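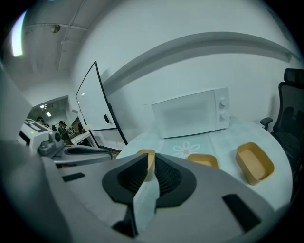 ## Overnight dough, second go — 7 April 2018

Picking up where I left off with the Linden dough, the brown sugar one we'd like to have ready for the evening deliveries. I meant to write up the first attempt properly and never did, so the short version for anyone reading over my shoulder: the cookies tasted lovely straight from the oven and had gone flat and a bit greasy by the end of the drive. I blamed the box at the time. I'm less sure of that now, and I wanted to give the dough a fair trial before I start complaining to Komis about their packaging again (they have been very patient with me).

So this time I made one batch and split it. Half went in the oven right after mixing, and half was scooped, covered and left in the fridge for 28 hours. I had planned on a plain overnight rest, but the mixer was spoken for and then I got talking to Higinio about the Ochoa order, and there went the morning. Never mind, a longer rest is useful to know about too.

Same flour for both halves, the Pralard all-purpose. Same butter, same pans, same rack. I baked 16 cookies from each half and pulled every pan when the edges had set and the middles still looked a little underdone, the way we like them.

### What I noticed

- The fresh half spread a good deal more and had thin, lacy edges. Very nice if you eat one standing next to the oven, and I did.
- The rested half stayed thicker, took on more color, and had that toffee smell I remember from the December batches, which I had started to think I was making up!
- The rested scoops wanted two more minutes in the oven. **Put this on the card**, or the night crew will pull them raw.
- Salt seemed a touch strong in the rested half. Could be me. I'd had coffee.

Boxed up some of each and let them sit closed for as long as our farthest delivery takes, then opened both together. The fresh ones had stuck to the liner and bent when I picked them up. The rested ones held their shape, though the tops had lost their crackle and were a little tacky to the touch. I then left a few of each on the counter for five minutes before boxing, and that helped both kinds more than I expected. It does mean another five minutes on the ticket, and on a busy night that's a lot to ask of whoever is packing.
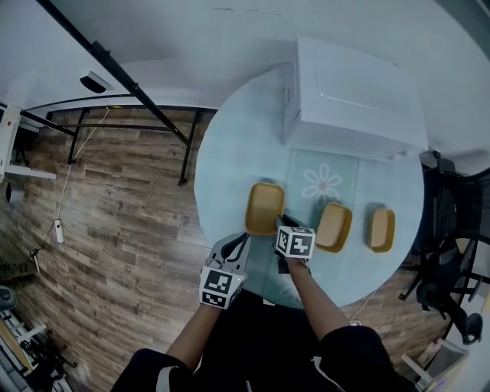
Yesenia thinks the tacky tops are mostly sugar and that I should try swapping a little of the brown for white before I touch the packing times. She also says the salt is fine and I should drink less coffee.

I'm inclined to go along with her on the sugar — it's an easy change and we have everything in the pantry already. Higinio would sooner keep the recipe as it is and cut a second vent in the box lid, so I've promised to try his way as well, on its own, with the dough left alone.

To do next:

1. Rested dough again, a little less brown sugar, everything else the same
2. Current recipe, box with the extra vent
3. Find out how much fridge shelf we can really spare for scooped trays
4. Give Higinio his good scoop back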